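Subject: Re: [trail-app] Offline maps in the Kirnitz valley

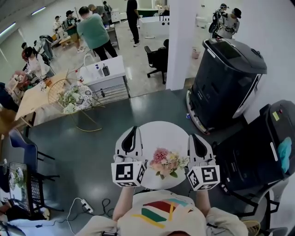

The map pack for Kirnitz should be split in two, Petek wrote to the list in the night, and I quote the message in full so that those who joined in October can follow.

> Hello all,
> I have tried the new pack on my old phone. It is 852 MB and the
> download stopped three times, always near the end. When it stops, the
> app deletes everything and begins again from zero. In the village we
> have only a weak signal, so for me this means a whole evening.
> My proposal is one pack for the valley floor with the campsites and
> the fishing places, and one for the ridge paths. Most visitors need
> only the first one.
> Also, the bridge below the Kotbridge car park is still shown as open
> for horses. The sign on the spot says walkers only.
> Greetings
> Petek

Dear Petek, dear list,

thank you for the careful test. I answer the points one after the other, but not in your order.

The bridge. You are right and it was my mistake. I had taken the old path data from the Claseo export, and there the bridge has no limit for horses. I have corrected it this morning. The change will come to the phones with the next map update, you do not need to install the app again. If somebody knows whether the ford upstream is allowed for horses, please write to me. I do not want to draw a line there only from memory.

The size. I looked into the pack and most of it is the hill shading, which we deliver in the finest level for the complete area. The paths, the campsites and the shelters together need only 137 MB. So I would like to ask if we should split by place, as Petek proposes, or by content: a small pack with all paths and points, and a second one with the shading for those who want it. I prefer the second way. A family that camps on the valley floor may decide at breakfast to walk up to the ridge, and then they would stand there with half a map. But I do not walk in this area so often as Petek, and I can be convinced.

The broken download. This one is more difficult. The app asks for the pack as one single file, and when the connection is lost it does not remember how far it came. To change this we must cut the pack into pieces on the server, and the older app versions do not understand pieces. We would have to keep both forms for one season. I have made a trial with 13 pieces and it worked on my two phones, also when I switched off the network in between. It would be good to have more testers with old devices. Please write your phone model and the free memory.

One more matter which was asked before: the number of places a user can save. The limit is 1,000 and I see no reason to raise it now. If you come near it, you can export the list to a file and delete the places you do not need. The export button is under "My places", at the very bottom, where it is easy to overlook. I will move it higher.

I will wait with the split until the end of the month, so that everybody has time to answer. Please answer to the list and not only to me, otherwise I must copy everything by hand.

With kind regards
the map maintainer

PS: The campsite icons have the new green now. On my screen they are hard to see in the forest areas. Does anybody else have this problem?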